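**Ticket 833 – Kindow export drops accented letters in the newsletter mailing list**

Status: fixed, watching until Friday
Opened by: Rebecca Grasso
Picked up by: Rozália Csizmadia

**Rebecca, 9:10 am**
The mailing list comes out of Kindow fine on screen, but the file I send to the label printer has junk where the accents should be. "Bråten" prints as "BrÃ¥ten" and Rozália, your own name looks terrible, sorry! Plain names are perfect. The list has 3000 rows and I've only checked the first page of labels. It worked in December.

**Rozália, 9:35 am**
Oh, I love these. One strange letter turning into two is a classic sign that the file is saved as UTF-8 and something further down the line is reading it as Windows-1252. The good news is that the names themselves are almost certainly safe in Kindow – please don't retype anything yet.

Could you do the following?

1. Export again to a new file name.
2. Open it in a plain text editor, not the spreadsheet.
3. Search for "Bråten" and tell me what you see.

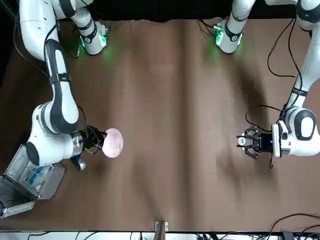 Also let me know which version of the label program you're on. It's under Help, bottom line.

**Rebecca, 10:05 am**
Text editor shows Bråten, spelled right, circle and all. Label program is Virnora 18. I did let it update itself last week, if that matters.

**Rozália, 10:20 am**
It matters a lot, and that's a beautiful clue! So the export is good and the import is the part going wrong. I put Virnora 18 on my own machine and got the same junk with your first page, so we can both stop wondering about your printer.

Things I tried:

- Default import: junk.
- Encoding menu set to UTF-8, then Import: still junk. The menu goes back to "Western" as soon as you pick a file.
- Pick the file first, *then* set the menu to UTF-8, then Import: perfect labels, every accent in place.

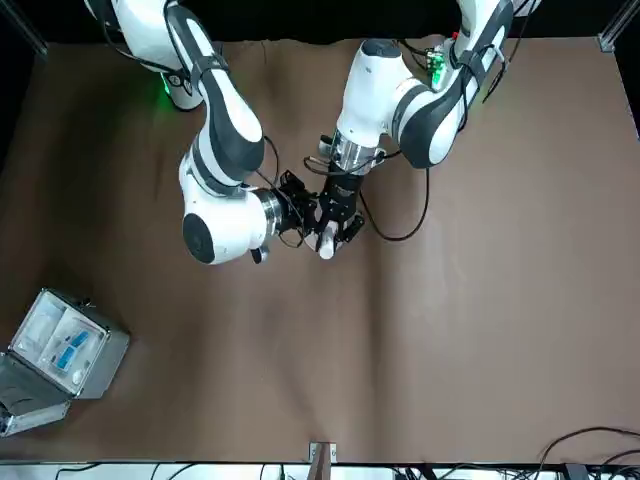
The order of the clicks is the whole thing. I got a bit carried away and ran your full list through it, and it came out clean from the first row to the last. There's one name with a Polish ł in it that had been printing wrong under the old version too, and now even that one is right.

**Rebecca, 11:15 am**
Did it your way and the test sheet is lovely. Can I save it so I don't have to remember the order? I have a separate list from Udar to print and it's full of umlauts.

**Rozália, 11:30 am**
Yes! Once the preview looks right, choose Save Profile before you click Import. I called mine "newsletter utf8". The profile keeps the encoding even when you change files – I swapped 3 different ones in and out and it held every time. Load the profile for the Udar list as well and check the preview for an umlaut before you print. 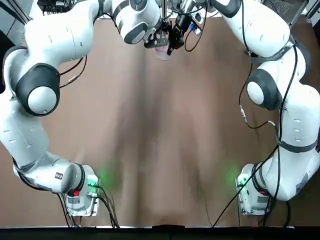 *Both arms over the brown tabletop.*

**Rebecca, 1:40 pm**
Udar list printed, umlauts and all. Thank you!!

**Rozália, 1:50 pm**
Wonderful. I've added the click order to the label printing notes and reported the menu reset to Virnora. Leaving this open until Friday in case the next export does anything odd.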